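Speaker notes: House rules for simulated kitchen tasks
Internal methods day, Jaturham group
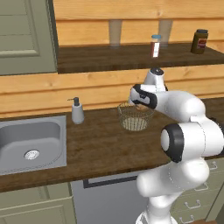 Slide 1. Arm at the basket, simulated kitchen counter.

Opening (3 minutes)

Good morning. Thank you for giving me the slot before the break. My subject is rules. I know that rules are not the most loved subject in this group, so I will stay close to the work.

Let the slide stay up while people sit down. Ask them: what would you write as the result of this episode? Wait for answers. Some will say "grasped," some will say "placed." From one still I can say only that the gripper is at the rim and a small brown object is there with it. Whether it is going in or coming out, the still does not tell. This is the reason for rule one.

Rule 1. Success is written before the run

The Meser checklist asks for one sentence per task, with a final state that a script can test. "Object is inside the basket, gripper is open, arm has moved away." We do not accept "object is handled correctly." When I reviewed our August batch, there were 584 episodes, and 11 task files had no final state at all. Please do not laugh, two of these files were mine.

Rule 2. Name the things that are not part of the task

On this counter there is a soap dispenser, and on the shelf there are glasses and jars. The task may never mention them, but the checker must know them. If the arm pushes the dispenser into the sink and the object still reaches the basket, our old script gave full points. Under the new rule it is a failed episode, with its own code.

(If somebody asks about light contact: we allow touching the basket rim. We do not allow touching the shelf or anything that stands on it.)

Rule 3. Thin meshes need their own test

Point to the basket. The visual mesh is open wire, you see the wood through it. The collision shape can be something very different, and in the Lumbao asset pack it was a closed solid hull, so objects were resting on top of air. Before a container goes into any task, drop a small cube in it 20 times and keep the log together with the asset.

Rule 4. One change, one version number

Lighting, counter height, gripper friction — all of these are changes. Rerham was compared with an older baseline on a kitchen where the friction had been edited, and we lost a good part of the spring to find this. The number goes in the file header and also in the plot caption.

Slow down here. People will want to write.

What I ask from you

Before your next upload, open one task file of your own and read it as if a stranger wrote it. Send me the sentences that you could not understand. The form is on the shared drive, in the same folder as the checklist.

Questions. If time is short, skip the friction plot and go directly to the failure codes on slide 7.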